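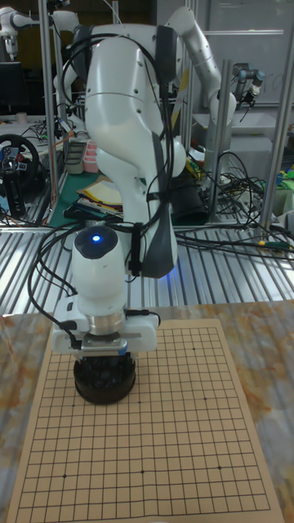

73

CHAPTER 6
Picking Things Up in a Shared Shop

By now you have an arm that goes where it is told. Builders tend to get excited at this point and announce that the machine will play Go by January. Be suspicious of that sentence, above all when you are the one saying it. The Skamisitz workshop heard it from its own members, and what they had in front of them was a white arm, a gripper, a printed board and a bowl of black stones. Choosing a move is software, and you can download software. Getting hold of a bowl is a mechanical problem, and it stays yours.

Start with the bowl. It is round, it is glossy, and its contents shift when it tilts. A demonstration in which a gripper holds one for a few seconds proves very little. 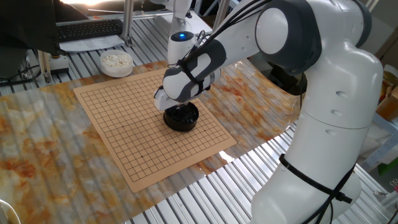 Ask instead how many times in a row the same grasp works with the bowl set down by hand, a little off its mark each time. Aranka Boros kept a log for the Skamisitz build and counted any spilled stone as a failure. It was an unpopular rule. It is also the one we will use in the exercises, and 12 clean lifts in a row is the least you should accept before going on to Section 6.2.

Be just as hard on the surroundings. A shared bench is never quite how you left it, and a board that has slid a finger's width is a new board as far as your coordinates are concerned.
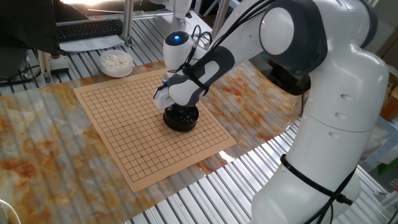 The usual cure on offer is a camera and a calibration routine. Both help. Neither one knows that a cable has tightened across the wrist and is pulling the arm off its path, so check the cable slack by hand at both ends of travel before you blame the math. We are wary too of kits such as the Jarex that promise calibration in one click - the click is real, but the accuracy depends on how well the base is bolted down.

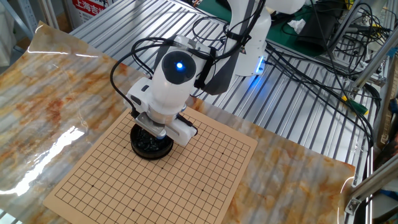

Jae-in So thinks this is too gloomy. A beginner who has to log 12 clean lifts before touching a single stone will quit, So argues, and a sloppy first game teaches more than a tidy table of grasps. We have kept the rule, but try the first exercise both ways and compare your notes.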